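Greco Minibackofen von Jundex, Erfahrungsbericht nach einem knappen Jahr

Stand: Donnerstag, 12. Oktober

Kurz vorweg, weil ich eh wenig Zeit hab: läuft noch, würde ich wieder kaufen, aber nicht für alles. Wer nur das Fazit will, ganz runter.

Gekauft im Januar bei Tendico, 111 Euro, Versand inklusive. Der große Herd in der Wohnung ist uralt, Dichtung hin, Vermieter rührt sich nicht. Also was Kleines für die Arbeitsplatte. Vorher hatte ich einen Fluvier, der war billiger und hat nach dem zweiten Winter den Geist aufgegeben. Knopf durchgedreht, Heizstab unten tot. Reparatur hätte mehr gekostet als neu.

Der Greco hat 36 Liter, Ober- und Unterhitze, Umluft, Grill. Drei Drehknöpfe, kein Display, kein Bluetooth, keine App. Genau so wollte ich das. Kabel ist zu kurz. Das steht in jeder zweiten Rezension und stimmt leider. Bei mir geht es nur, weil die Steckdose direkt über der Platte sitzt, sonst Verlängerung, und davon rät die Anleitung ab.

Lieferumfang: Rost, Blech, Krümelblech, so ein Haken zum Rausziehen. Blech ist dünn, verzieht sich beim Aufheizen mit einem Knall. Beim ersten Mal dachte ich, die Scheibe ist geplatzt. Man gewöhnt sich dran, der Besuch nicht. Abgekühlt liegt es wieder plan. Beschichtung bisher ok, ich leg aber meistens Papier drunter.

Angerichtet und zwischengelagert wird bei mir auf allem, was glatt ist und einen Rand hat. Tablett, Platte, egal.
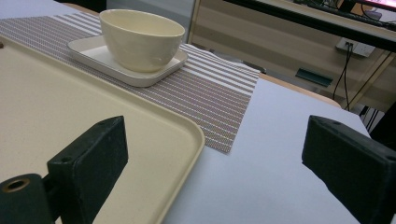
Aufheizen und Temperatur

Aufheizen geht schnell, deutlich schneller als im großen Herd. Bis die Kontrolllampe ausgeht, 9 Minuten bei Pizzahitze. Die Lampe lügt allerdings ein bisschen. Wenn sie ausgeht, ist die Luft heiß, der Rest vom Kasten noch nicht. Für Aufläufe wurscht, für Brötchen nicht. Bei Brötchen warte ich, bis sie zum zweiten Mal ausgegangen ist, dann passt es.

Skala am Knopf: mit Vorsicht. Ich hab mir ein Ofenthermometer reingehängt, das Ergebnis war: im unteren Bereich zu heiß, im oberen zu kalt, in der Mitte stimmts. Beim Baiser ist mir deshalb alles braun geworden, obwohl ich auf der kleinsten Stufe war. Baiser mach ich jetzt nicht mehr darin. Dörren auch nicht, Apfelringe waren außen Leder und innen Mus.

Dafür alles im mittleren Bereich wirklich gut. Blechkuchen, Gemüse, Hähnchenschenkel, Gratin. Hinten rechts wird es dunkler als vorne links, also nach der Hälfte drehen. Das war beim Fluvier genauso, nur da war es vorne. Wahrscheinlich haben die kleinen Öfen das alle, der Lüfter sitzt halt irgendwo in der Ecke und bläst in eine Richtung.

Grill: stark. Zu stark für Toast Hawaii auf der oberen Schiene, Käse schwarz in der Zeit, in der man den Tisch deckt. Mittlere Schiene nehmen und danebenstehen bleiben.

Die Uhr

Mechanischer Timer, tickt. Laut. Offene Küche und abends Film schauen geht nicht zusammen. Kurze Zeiten muss man erst überdrehen und dann zurück, sonst klingelt er gar nicht. Steht so auch in der Anleitung, aber wer liest die. Außerdem schaltet der Ofen nach dem Klingeln ab, was ich gut finde, und wer was Langes schmoren will, flucht, weil bei zwei Stunden Ende ist und man nochmal aufziehen muss. Es gibt eine Dauerstellung, links rum. Hab ich erst im Sommer gemerkt.

Inzwischen schreib ich mir Zeiten auf. Zettel auf dem Tisch, Gericht, Stufe, Schiene, wie lange, wie dunkel. Klingt pedantisch, spart aber das Rumprobieren, weil die Angaben auf den Packungen für große Öfen gedacht sind und hier fast nie hinkommen. Faustregel bei mir: Knopf eine Stufe tiefer als angegeben, Zeit gleich, gegen Ende gucken. Tiefkühlpommes sind die Ausnahme, die brauchen volle Hitze und trotzdem länger, und bitte nur eine Lage auf dem Blech.
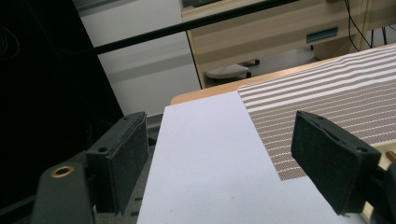
Aus den Kommentaren unter meinem ersten kurzen Bericht: Bei mir ist die Tür nach einem halben Jahr schief gehangen, unten kam die Hitze raus und die Arbeitsplatte wurde dunkel. Tendico hat ohne Theater getauscht, aber ich musste das ganze Ding einschicken und hatte wochenlang keinen Ofen. Der neue schließt besser. Würde jedem raten, am Anfang mal zu schauen, ob der Spalt oben und unten gleich ist. Und das mit dem Krümelblech fehlt in deinem Text, das klemmt doch bei jedem, oder?

Zur Tür: bei mir hängt sie gerade. Hab nach dem Kommentar nachgeschaut, Spalt links wie rechts gleich. Das Scharnier ist aber tatsächlich schwach, die Tür fällt das letzte Stück einfach auf. Wer da mit einem schweren Bräter draufstößt, biegt sich das sicher krumm. Also nichts auf der offenen Tür abstellen, auch nicht kurz. Garantie sind 2 Jahre, Rechnung aufheben.

Krümelblech: ja, klemmt. Hatte ich vergessen. Es geht leichter raus, wenn man den Ofen vorne minimal anhebt, warum auch immer. Reinschieben geht dann auch wieder nur angehoben. Solange der Ofen warm ist geht es gar nicht, da dehnt sich wohl was.

Was passt rein

Bei 36 Litern denkt man, da passt alles rein. Stimmt nicht ganz. Die Zahl ist das eine, die Breite das andere, und die Höhe ist durch den Grillstab oben nochmal kleiner. Eine runde Springform normaler Größe geht, der Griff muss nach vorne zeigen. Tiefkühlpizza geht gerade so, bei manchen Marken stößt der Rand an die Scheibe. Großes Huhn: geht auf der untersten Schiene, die Haut oben wird aber sehr dunkel, mit Folie abdecken. Gans vergessen. Standard-Backbleche aus dem großen Herd passen nicht, auch nicht quer, auch nicht mit Gewalt.

Am besten läuft bei mir Zeug in kleinen Auflaufformen. Emaille ist da für mich unschlagbar: wird schnell heiß, bräunt unten schön, leicht, kein Theater beim Spülen. Keramik geht auch, dauert länger, und bei den dicken Formen bleibt der Boden gern mal blass. Glas hab ich nur ein Mal genommen. Silikon wackelt auf dem Rost, da muss das Blech drunter und dann wird es unten wieder nicht braun. Also Emaille, von mir aus vom Flohmarkt, Hauptsache der Rand ist nicht abgeplatzt.

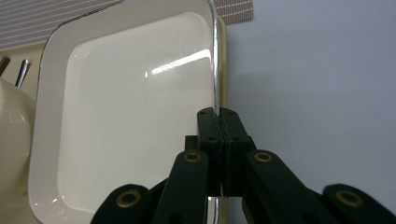
Mein Standard unter der Woche ist Kartoffelgratin für zwei. Kartoffeln dünn hobeln, Sahne, etwas Milch, Salz, Muskat, Knoblauch an die Form, untere Schiene, Umluft, Deckel aus Folie, zum Schluss ohne. Das klappt im Greco ehrlich besser als früher im großen, weil die Hitze so nah dran ist. Kruste wird richtig. Nur nicht zu voll machen, sonst kocht die Sahne über und tropft aufs Heizelement unten, und das stinkt dann drei Backgänge lang nach. Frag nicht.

Brot geht auch, mit Abstrichen. Kastenbrot ja, freigeschobenes eher nein. Der Dampf haut sofort aus der Tür ab, das ist eben keine richtige Dichtung. Eine Schale Wasser unten hilft etwas, die Kruste bleibt trotzdem matt. Brot im gusseisernen Topf wäre die Lösung, mein Topf ist mit Deckel zu hoch dafür. Mit einem flachen könnte es gehen, hab ich keinen.

Putzen

Nervt. Innen sind die Seitenwände glatt, da geht es mit Natronpaste und Geduld. Die Decke ist ein Problem, wegen der Stäbe kommt man nur mit zwei Fingern dran. Fett vom Huhn sitzt da bei mir seit März, das bleibt jetzt. Scheibe innen geht gut ab, wenn man es am gleichen Tag macht. Zwischen die Scheiben kommt nichts, weil es nur eine gibt. Heißt auch: die wird außen richtig heiß. Mit kleinen Kindern in der Küche würde ich ihn nach hinten stellen, oder ein anderes Gerät nehmen.

Gehäuse wird oben so heiß, dass man nichts draufstellen darf. Man tut es dann doch irgendwann. Eine Brottüte aus Plastik ist bei mir angeschmolzen, der Fleck ist mit dem Ceranfeldschaber wieder abgegangen, der Schriftzug Greco leider gleich mit. Abstand zur Wand einhalten, Hängeschrank drüber ist auch keine gute Idee.

Strom

Hab keine Messung gemacht, nur nach Gefühl und Abrechnung. Wir nehmen den großen Herd fast nicht mehr, die Abrechnung war niedriger – kann aber auch am neuen Kühlschrank liegen. Rechne ich dem Ofen deshalb nicht an. Was ich sagen kann: für zwei Brötchen einen ganzen Herd aufheizen war vorher immer die Hürde, jetzt mach ich es einfach.

Gleichzeitig Wasserkocher und Greco an der selben Sicherung: fliegt raus. Altbau halt. Erst kochen, dann backen.

Service

Ein Mal gebraucht, wegen eines fehlenden Gummifußes. Mail an Jundex, Antwort kam nach zwei Tagen, die wollten ein Foto vom Typenschild, das klebt natürlich unten drunter. Ofen also umgedreht, Krümel auf dem Boden, Foto geschickt. Fuß kam im Briefumschlag, kostenlos. Passt, hält. Ersatzblech gibt es auch bei denen, ist mir aber zu teuer für so dünnes Zeug, da nehm ich lieber ein passendes aus dem Haushaltswarenladen. Vorher messen, die Führungsschienen verzeihen nix.

Pro und Contra zum Schluss

Gut: heizt schnell, simple Knöpfe, Grill hat Kraft, mittlere Temperaturen zuverlässig, Preis fair.

Nicht gut: Kabel kurz, Timer laut, Blech knallt, Tür wackelig, Skala unten und oben ungenau, Decke kaum zu putzen.

Fazit: Für ein bis zwei Leute, die Aufläufe, Gemüse und Pizza machen, Kaufempfehlung. Für Leute die viel Brot oder Feingebäck backen eher nicht, da lieber mehr ausgeben oder den Vermieter nerven. Gegenüber dem alten Fluvier ein klarer Schritt nach vorn, allein schon wegen der Knöpfe. Vier von fünf Sternen, einen Abzug für Tür und Timer zusammen.

Nachtrag: Wurde gefragt, ob die Lampe innen tauschbar ist. Hat keine. Taschenlampe vom Handy, geht auch.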